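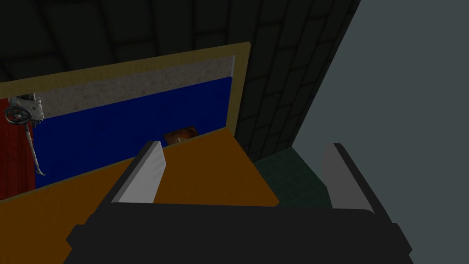 Indira Kurup asked whether a policy that has only ever practised in a simulator can really be said to have learnt anything, and whether twelve tasks is enough to tell.

Home Explore Log in
Search posts

Lovely question, Indira, and I'll try to answer it properly, so bear with me over a few posts! Yes, 12 tasks is small. We gave Monix 77 demonstrations for each and then changed the colours of the walls and surfaces every time we tested it.

The idea (Sowmya Varma's, and I'm still a bit jealous of it) is to let the policy see only what the wrist camera sees, so it can't lean on a nice tidy view of the whole room.

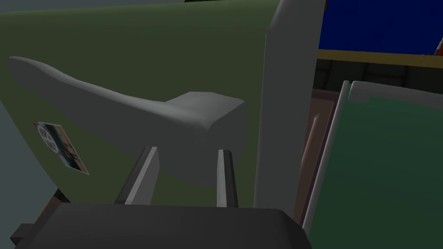
Door handles were the hard ones, bless them. With the wrist view alone we got 47 per cent on doors we'd kept out of training, and adding a memory of the last 2 seconds helped more than any amount of extra data did.

My guess is that once the fingers get close, the handle fills the view and the policy loses track of where the rest of the door is. I'd love to hear from anyone who has tried the same thing with drawers.

We use cookies to improve your experience. Accept Manage settings

Write-up in December, if Sowmya and I can agree on a title.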